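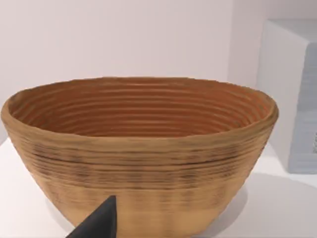
Ridged bowl in sim, from the gripper's side. One fingertip in view.

Bowl week, part whatever

8 August 2025

Quick one, train in a bit. Promised Leonora Mercado I'd write down what's going on with the bowl before I forget all of it over the weekend.

So. The planner is fine with boxes. Fine with mugs, mostly. Give it this bowl and it goes to bits. It picks a grasp, comes in low, gets the finger right up near the outer wall and then sits there replanning. And replanning. I had one run do 383 replans before I killed it.

First thought was the depth. All those ridges, the normals on the mesh point every which way, up on one ridge, down on the next. The grasp sampler asks "is this bit of surface facing me" and gets a different answer every millimetre. Smoothed the normals, which helped a bit. Not enough.

Second thought, and this one I'm fairly sure of, is the collision shape. Physics engine doesn't want the real mesh, too slow, so our import script (Raslow, the one Eduardo Agbayani wrote back in June) chops it into convex lumps. I'd left it on 4 lumps from the mug tests. Four! For a big oval thing with a hollow in it. So half the cavity was solid as far as the planner knew, and the outside bulged out past where the wall is drawn. Finger looks like it has room, planner says it's already touching. Of course it sulks.

Turned it up to 100. Import takes ages now and the sim chugs, but the hollow is a hollow again and the approach gets a proper path more than half the time. Still comes in too low for my liking. Would rather it went over the rim and pinched the wall from above, but the rim's wavy and the sampler scores it badly becuase it wants nice flat parallel faces. Need to look at the scoring.

Other bits, no order:

- the debug overlay draws the visual mesh and not the collison one. Wasted a morning on that. Have added a toggle, key is C
- config for all this is in the Grurbridge branch, not main. Please don't merge it yet
- camera view is a bit soft, haven't touched the render settings, don't care for now
- seed is now printed in the log so we can rerun the bad ones

Next: scoring for curved rims, then try it with the clearance margin cut down. Eduardo reckons the margin is doing most of the harm. Could be. Will run both overnight and see what the logs say.

Right, train.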